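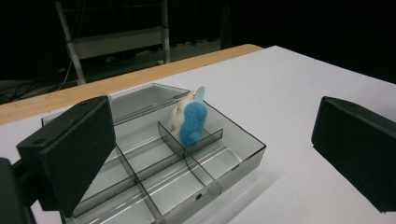

Felted toy in the back right compartment of the tinted box, lid raised.

Projects > Palari > Progress reports
Search this site Search
4 min read

Palari progress report to Zestcombe, March

Work this period went into the perception and planning parts of the Palari software. The control loop is unchanged and still runs at 200 Hz.

Perception. Tinted, glossy plastic remains our hardest case. Overhead light leaves white streaks on the compartment floors, and the old segmenter often took them for divider edges. We retrained it on 1,000 hand-corrected frames. Divider errors are down, but objects seen through a wall still get split in two. We expect to fix that in the tracking step, which can carry an outline over from earlier frames.

Tooling. Quintana, our episode viewer, now plays camera and gripper-width logs on one timeline. Of the episodes recorded so far, 662 have passed review and are in the training set. Review is slow – most of the time goes to marking the moment the fingers close.
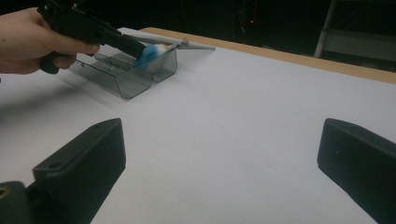

Soft items are where that mark is hardest to place. Felt and cotton give under the fingers, so the width signal keeps changing after contact, and two reviewers will often pick different frames. Godik, the labeling script, now proposes a frame from the width curve and the reviewer accepts or moves it.

Planning. The planner treats an open lid as a fixed obstacle. Approach paths to the rear compartments are longer than they need to be, and a few requests return no path at all. A patch is in testing.

Next period: tracking through tinted walls, the lid patch, and a first policy run on the reviewed set. We are 8 days behind on the planner and on schedule elsewhere. No change to the budget is requested.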